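Notebook, Pokwood workshop
Thu 25 January

Back on the chores question. Escobar keeps asking whether the arm could lay a table or tidy a workbench yet, and I keep saying "nearly", so I've gone back to the smallest piece of either job that I can think of. Pick up one thing, take it to a marked spot, put it down, let go. A mug on a coaster, a socket back in its tray, it's all the same move underneath. We use the red block and a ring drawn on the whiteboard in marker, with the board flat on the cloth.

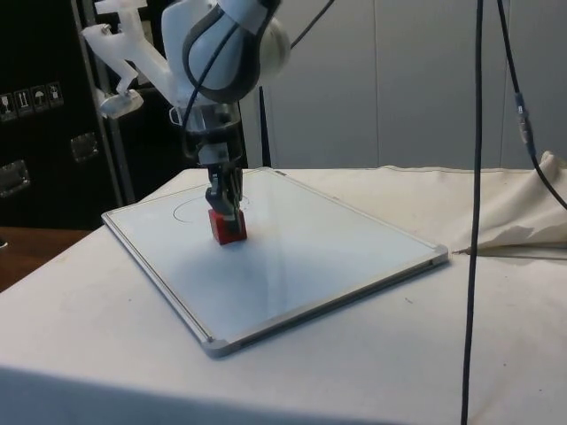
Red block in the fingers, low over the board.

Plan was 111 goes across the day, same ring, with the start position shifted a little between goes. I got through the lot before the light went and I'm delighted, because back in September we were pleased with 26 before something needed tightening!

What I was really watching was the last bit of the move, the letting go. When a person puts a cup down they feel the table come up to meet it and their hand goes soft (try it, it's lovely once you notice). The arm gets told a height and believes it. If the board sits a touch high the block gets pressed, and if it sits a touch low the block drops and can turn on its corner. I shimmed one end of the board with card for the middle batch to see how much that matters. Quite a lot. Must try the slower approach from the Flistden notes, where the last stretch is done at a crawl and the grip opens in two stages.

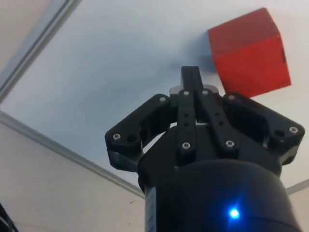 Glare is the other thing. The board is glossy, and the grip's own shadow lands right next to the block, so the colour finder sometimes wants to make the block fatter on one side. I turned the threshold up and that calmed it, but it's a fix for a red block on a white board and no use at all for a kitchen. A wet glass on a steel drainer would finish it off. Worth a matt board next time, and then worth going back to the glossy one on purpose, because real worktops shine.

Speed: around 4 times slower than me doing it by hand while holding a tea. I don't mind that a bit. Nobody cares how long the washing-up takes if they're asleep. What I do mind is having to set the start position myself, since fetching the thing from wherever it was left is most of what tidying is.

So, can it do chores? One small bit of one chore, on a clean board, with me hovering. I still grinned every time it let go cleanly and backed off. 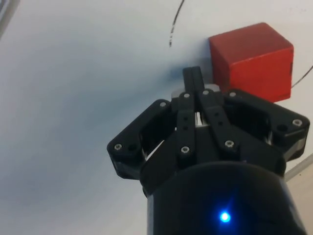

Still to do
- matt board, same ring, same block
- two-stage opening, slow last stretch
- swap the block for a Tronance socket, then an egg cup
- move the ring without telling the arm
- log file stops at 2000 lines, find out why before the next long run

Comments (3)

benchside: Egg cup before socket, please. The socket will roll and you'll spend a week on rolling.

m_pokwood: Card shims are in the top drawer if you want proper thicknesses. Did you write down which way the board was tipped? Would like to repeat it on my day.

oldlathe: Mine at home can't find the ring either, and he's fourteen. Great to see the long run done. Put me down for the matt board, I've got an offcut.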